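The Spreadsheet That Would Not Die

Every office has a file it is afraid of. Ours was called Callow, after a client we lost years ago, and it tracked every invoice we had ever sent in 400 columns. Column 401 was tried once, in October. We don't discuss October.

So I went looking for a replacement, preferably free. The software world was happy to help. Vetex promised to "reimagine rows" and wanted a credit card before it would show me one. Villum, which is open source, wanted only my patience and a command line.

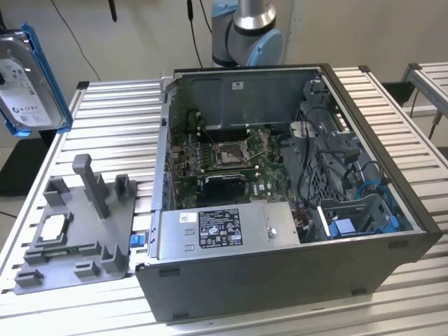 PEÑALVER, 27th December - I picked the quiet week to make the move, on the theory that fewer people would hear me. Villum installed on the third attempt. It then read in 3,000 invoices, rejected 3 of them for having dates in the future, and asked if I was sure. I was not.

The manual is cheerful and stops at chapter four. The forum is better, if you don't mind being told your question was answered in a thread that has since been deleted.

Still, it searches in a second, and two people can open it at once without a phone call first. Callow is now read-only. Somebody has already made a copy.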